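Chapter 3
Where Does Everything Go? Clutter, Storage and the Household Budget

In the town of Darkudham, Asabe Akpan once spent an entire July looking for a can opener. She owned three. Each had been put somewhere sensible, by a different member of the family, on a different theory of what "sensible" meant.

Economists have a dull name for this, search cost, and it applies to kitchens as surely as it does to labor markets. A thing you own but cannot find is worth about as much as a thing you don't own, except that it still takes up a drawer. Many households respond by buying another one, along with a box to keep it in.

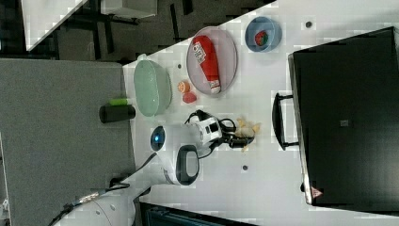
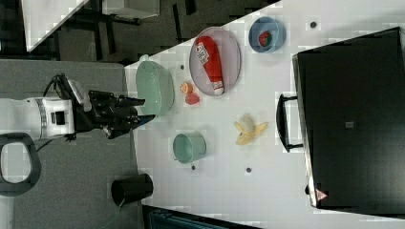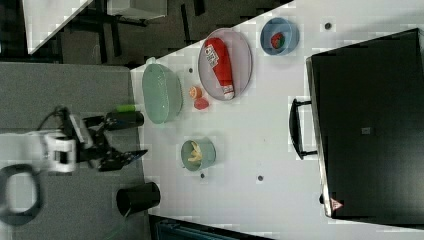 Figure 3.1. White tabletops with household items set out on them.

In this chapter we follow the Oyewole household through one year of buying, storing and losing things. You will learn to tell a fixed cost from a running cost, to put a price on shelf space, and to explain why a bargain can be expensive before it leaves the bag.

Before you read on, choose one drawer at home and write down what you believe is in it. Then open it. Keep both lists, as you will need them for Section 3.2, and try not to take the difference personally.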